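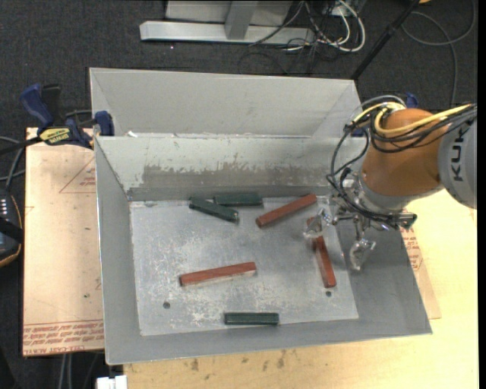
Blocks in an open-topped sheet-metal bin with sloping sides

A hopper bin is an open-topped container whose walls taper inward to a smaller floor or outlet. Bins of this type hold loose parts, grain, pellets and other bulk goods. They are classed by outlet: closed-floor bins are emptied from above, while discharge bins have a gate or chute at the base.

Wall angle
The slope of the walls is measured from the horizontal. It must exceed the angle at which the stored material slides on the wall surface. Shallow walls leave material stranded at the sides – a condition known as ratholing when it forms a standing channel above an outlet. Steep walls clear more fully but reduce the volume held for a given height.

Construction
Small bins are commonly folded from a single sheet and welded or riveted at the corners. The rim is often turned outward to stiffen it and to remove the cut edge. The Furton pattern, described by Njål Rønning, has a rim length of 668 mm and a floor length of 518 mm, with two folded seams at opposite corners. The later Cabrera pattern keeps these dimensions but replaces the folded seams with spot welds.

Wear
Abrasion is greatest on the floor and on the lower part of the walls. Replaceable liners are used where the contents are hard or sharp – mainly crushed stone, castings and scrap.

See also
Bresum chute
Silo
Tote box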